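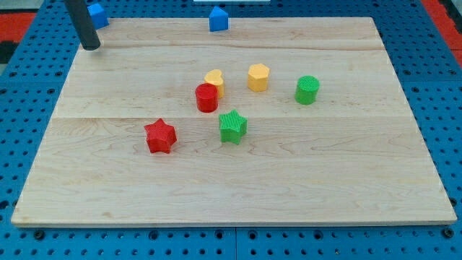 3.2 Versuchsaufbau und Ablauf im Projektkurs

Der Projektkurs »Greifen und Sortieren« richtet sich an Studierende ab dem vierten Semester und wird über zwei Studienabschnitte geführt. Im ersten Abschnitt bauen die Gruppen den Arbeitsplatz auf, kalibrieren Kamera und Arm und schreiben eine einfache Ansteuerung für den Greifer. Im zweiten Abschnitt bearbeiten sie die eigentliche Aufgabe: Bausteine unterschiedlicher Form und Farbe sollen auf einer begrenzten Fläche erkannt, gegriffen und an einer vorgegebenen Stelle abgelegt werden. Der Aufbau geht auf einen Entwurf von Jolene Sheehan zurück und wurde für den Kurs in mehreren Punkten vereinfacht.

Als Ablagefläche dient ein Brett aus Ahorn, das auf der blauen Lochplatte des Arbeitstisches liegt (Abbildung 4). Die Maserung und die Fugen zwischen den Brettstücken blieben bewusst sichtbar. In einem früheren Durchgang mit einfarbig lackierter Unterlage hatten die Gruppen mit festen Farbschwellen gearbeitet, die bei jeder Änderung der Beleuchtung neu eingestellt werden mussten. Auf Holz versagten diese Schwellen früher, vor allem bei den gelben Teilen, deren Farbton dem der Unterlage näher liegt.

Verwendet werden kleine Bausteine aus Kunststoff mit geriffelter Oberfläche, darunter Sterne, Zylinder, Herzen und Sechsecke. Die Zylinder ließen sich aus allen Richtungen gleich gut fassen. Bei den aufrecht stehenden Sternen hing der Erfolg dagegen stark vom Anfahrwinkel ab; traf ein Finger auf eine Zacke, drehte sich der Stein oder kippte. Die Anordnung auf dem Brett wurde vor jedem Durchgang von Hand verändert. Verdeckungen waren zugelassen. In Abbildung 4 etwa steht das gelbe Herz zum Teil hinter dem roten Zylinder, so dass aus dieser Blickrichtung nur ein Ausschnitt seiner Kontur auszuwerten ist.

Die Steuerung lief auf der Lehrplattform Firkilix, die den Gruppen Bildeinzug, Koordinatentransformation und Bahnplanung als getrennte Module bereitstellt. Für die Formerkennung nutzten die Gruppen einen gemeinsamen Datensatz mit 3000 Einzelbildern, von denen 500 für die Auswertung zurückgehalten wurden. Die Beschriftung erfolgte im Mai durch die Teilnehmenden selbst. Unstimmige Fälle wurden in der Kursbesprechung entschieden, teils nach längerer Diskussion darüber, ab welchem Grad der Verdeckung ein Stein noch als erkennbar gelten soll.

Insgesamt liegen 734 protokollierte Greifversuche vor. Als erfolgreich galt ein Versuch, wenn der Stein angehoben und innerhalb der Zielmarkierung abgesetzt wurde; nachträgliches Verrutschen wurde nicht gewertet. Nach dieser Festlegung waren 82 Prozent der Versuche erfolgreich. Fehlgriffe traten gehäuft bei dicht beieinander stehenden Steinen auf, weil die Finger beim Absenken den Nachbarstein berührten. Zwei Gruppen ergänzten deshalb eine Abstandsprüfung, die zunächst den am weitesten frei stehenden Stein auswählt. Die Auswertung nach Formen folgt in Abschnitt 3.3.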